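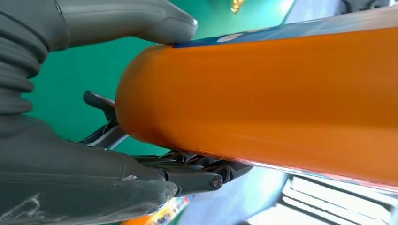
The Last Corner Shops of Trernamance

Trernamance has 1300 inhabitants, one bus line and 3 shops. When I came to live here, I was told there used to be a shop on almost every street. My neighbors still give directions by them. You turn left at the baker, they say, and the baker is now a garage.

The oldest one that stays open is Vukadinović, at the bottom of the hill. It is 57 years in the same family and the counter was never moved. You can buy there one egg, or half a loaf, or a single candle. Behind the counter is a notebook where the debts are written in pencil, and on Friday most people come to pay.

The second shop, Sesar, sells more household things: soap, string, lamp oil, buttons by weight. In October the window is filled with jars and lids for the people who make jam, and it smells of vinegar until the first frost.

Five years ago the supermarket Brillgate opened beside the main road. It is cheaper, I must admit it, and I also go there for the heavy shopping. But the bus needs 90 minutes for the round trip, and for an old person with two bags it is a long morning.

The small shops have answered in their own way. Vukadinović now takes parcels and keeps spare keys for half of the street. Sesar delivers on foot, after closing, to whoever calls before noon. Neither of them charges for this, and neither has put up a sign about it.

The third shop sells only fishing bait and newspapers. It opens at five in the morning and closes when the newspapers are gone.

6/29/18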